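Home | Contents | Setup | Care | Index

Section 4: Setting Up a Bench for Small Repairs

Most advice on bench setup is written by people who sell benches. The Clammont booklet wants you to buy a matching mat, lamp and parts tray before you so much as open a screwdriver set. I have left most of that out. What remains is what we found worth doing at Casisura.

4.1 Choosing the table

1. Pick a table that doesn't rock. Lean on each corner with your full weight. If it moves, fix the feet now. Folded cardboard will last until Tuesday.

2. Set the height so your forearms rest level. The "universal" height printed on the Marti packing slip suits a person I have yet to meet.

3. Leave room to walk along both long sides. A table against the wall looks tidy and gets used as a shelf.

NOTE: A pale top shows dropped screws better than a dark one. It also shows every stain. Elfriede Mayrhofer will tell you a dark top is easier on the eyes, and she may be right, but she also keeps a magnet on a string.

4.2 Padding the work surface

1. Wipe the table and let it dry.

2. Lay the pad flat, with no fold under the work.

3. Put the item down in the middle of the pad and try to slide it with one finger. If it skates, turn the pad over or get another.

4. Keep hot tools off the pad. The Datach leaflet says its pads are safe for "normal workshop heat," a phrase it never gets around to defining.

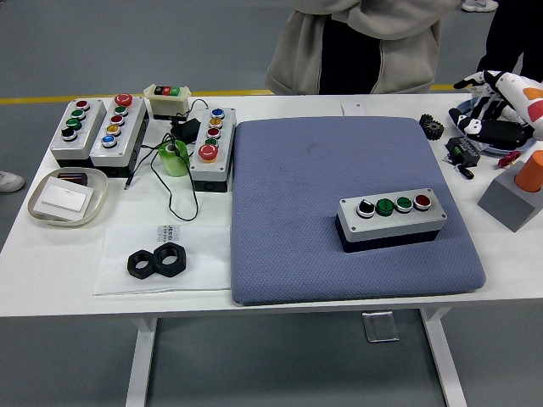 Fig. 4-2. Control box resting on a quilted pad.

CAUTION: Unplug anything with a power cord before it goes on the bench. A switch turned to off is no proof that the inside is dead. Test it with a meter, and test the meter first on something you know is live.

4.3 Light

1. Place one lamp to the left if you are right-handed, to the right if you are left-handed.

2. Aim it at the work and check for glare off metal parts.

3. Ignore the lumen figure on the carton until you have tried the lamp. We bought one rated at 3,000 and ended up bouncing it off the wall.

4.4 Keeping small parts

1. Use a lidded tin for each job. Label the tin, never the lid. Lids wander.

2. Put screws back in their holes by a turn or two when the part is off. Silvan Camenzind draws a map of the screws instead. It works for him and takes twice as long.

3. Empty the tins when the job leaves the bench.

NOTE: The 246-piece organizer sold for this purpose is mostly dividers. I would wait for a better reason to buy it.

Continue to Section 5: Hand Tools

Questions about this guide: ask at the Casisura front desk | Copyright Casisura | Back to top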